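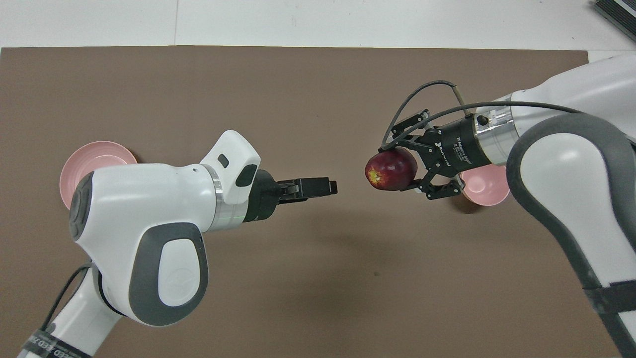

I finally moved everything to a password manager, and I'm so happy about it that I have to write it all down before the feeling wears off.

Some background first. I've been on the internet for a long time, and I sign up for things. Forums, recipe sites, a store where I once bought one pair of shoelaces. For most of those years I had three passwords. There was the "good" one (email and bank), the "medium" one (anything with my address in it) and the "whatever" one, which was the name of a childhood pet followed by a digit, and which I used absolutely everywhere else. I knew it was bad! I'd read the same articles you have. I just kept putting it off the way I put off cleaning the gutters.

Then in October I got an email from Kariuki, a little print shop I'd ordered calendars from ages ago, saying that somebody had gotten into their customer database. Names, addresses, order history and passwords, and the passwords had been stored in a way that wasn't great. They were very decent about it. The email was short and clear, it said what had been taken and what hadn't, and there was a phone number with an actual person on the other end (I called). But I'd used the medium password there, which meant I had also used it at the pharmacy, the library, two airlines and the place that does my taxes.

So I made a pot of coffee and got going.

My friend Lenka Urban had been using Bisska for years and kept telling me to try it, so I did. I also looked at Gesix, which has a prettier app, but I couldn't get it to behave on my old laptop, and I wanted something that would run on everything in the house. Setup took less time than the coffee. You pick one long master password, it gives you a recovery code to print out, and then you start feeding it accounts.

The first shock was the import. I let it pull in everything my browser had saved, and it came back with 802 logins. Eight hundred and two! I'd have guessed a hundred. A good number of those were duplicates, or sites that don't exist anymore, or the same store saved under three addresses, but still. It has a page that shows you which passwords are reused, and mine was a solid wall of orange. I took a deep breath and sorted it by how much trouble each one could cause me.

Email came first, and I'd tell anybody to do it that way. Whoever has your email can click "forgot password" on everything else, so that's the front door. I gave it a brand new generated password and turned on two-factor with an authenticator app. Then the bank, the phone company, taxes, health stuff. The phone company was the fiddliest of the lot – their site wouldn't take anything longer than sixteen characters and wouldn't tell me so until I'd pressed the button, so I went around in circles for a while thinking I was mistyping. After that I did the stores that had my card saved, and in most of them I took the card off while I was there.

I did this in sittings of 30 minutes, usually with the radio on. More than that and I'd start getting sloppy and clicking through things. I closed a lot of accounts too, which turned out to be the fun part. Goodbye, shoelace store! Goodbye, fantasy league from a job I left ages ago!

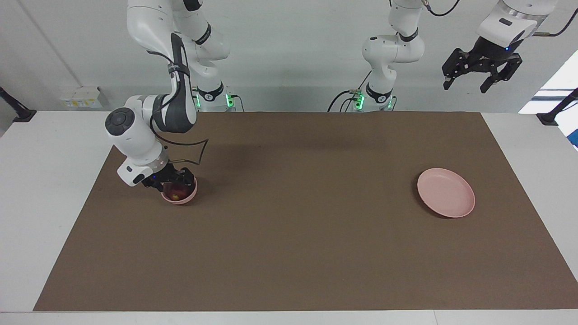 Isn't it risky to keep every password in one place?

It's a fair thing to worry about, and I worried about it plenty. What settled it for me was how the vault gets locked. It's encrypted on my own device with the master password, so the company only ever holds a scrambled copy, and if somebody stole that copy they'd still have to guess the master password to read it. That makes the master password the thing to get right. Mine is six random words that I picked with dice, and I turned on the second step for logging in to the vault as well. Compare that with my old setup, where one sloppy store could hand over half my life, and I know which one I'd pick.

The dice thing was great, by the way. You roll five dice, look the number up in a long word list and write down the word you land on, then do it again until you have enough. My first try had a word in it that I could never have spelled under pressure, so I rolled a whole new phrase. It took me two days of typing it in before my fingers knew it. For those two days it was on a scrap of paper in my sock drawer, and yes, I burned the scrap in the sink afterward, and yes, I enjoyed that a lot more than I should have.

The recovery code is in an envelope with the passports. A second copy is at my sister's place, sealed up, along with a note on what it's for.

A few odds and ends I picked up along the way:

The security questions are their own mess. I used to answer them truthfully, and half the answers could be found by anyone who scrolled through my old posts. Now I let Bisska make up a random phrase and I save that in the notes for the account. My mother's maiden name is currently "walnut hinge parade" at one airline.

Save your backup codes for the two-factor stuff. Ragnvald Moen, who sits across from me at work, dropped his phone in a lake and spent most of a week getting back into things. I printed mine the same afternoon he told me.

Check the forwarding rules in your email. I'd never once looked at mine! There was an old one sending receipts to an address at Vosden, where I used to work, and I have no idea who reads that mailbox now. Deleted.

Delete the passwords from the browser once you've moved them. I forgot that step on the laptop, and for a week I had two different things popping up to fill in the same box, and one of them was always wrong.

I've still got a long tail of old forum logins to get through, and I'm doing a handful whenever I'm waiting for pasta water to boil. The orange wall is mostly green now – I open that page just to look at it. Next up is the router, which still has the password that was printed on the sticker when I bought it.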